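Novel "The Hodham Summer" Heads to the Screen

Feb 19, 2025

Ekorura Pictures is delighted to announce that it has acquired the film rights to The Hodham Summer, the much-loved second novel by Marianna Kozłowski, and that the author herself will be writing the screenplay.

First published by Pillai Books, the novel follows two sisters who come home to a small lake town to close up their late father's dry cleaning shop, and who somehow end up keeping it open for 11 weeks. Readers have been asking for a film ever since, and we are so pleased to finally have some news for them.

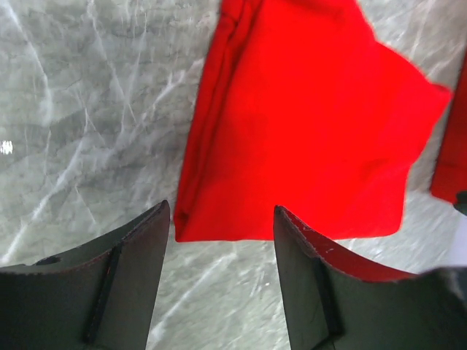 From page to screenplay

"I said no to this for six years, and I was quite stubborn about it," said Kozłowski. "Then the people at Ekorura sent me a letter about the father – a man who is hardly in the book at all – and I could tell they had read it slowly and more than once. I have written 71 pages so far, and I am enjoying myself far more than I expected to."

Casting will begin once the script is finished. Tramus Films will co-produce, and a new paperback edition, with an added chapter and a note from the author, will be in bookstores ahead of the release.
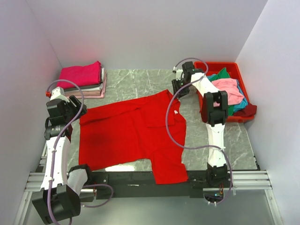

A red short-sleeved shirt spread out on a gray marble-patterned tabletop.

Review copies of the novel are available from the Pillai Books publicity desk.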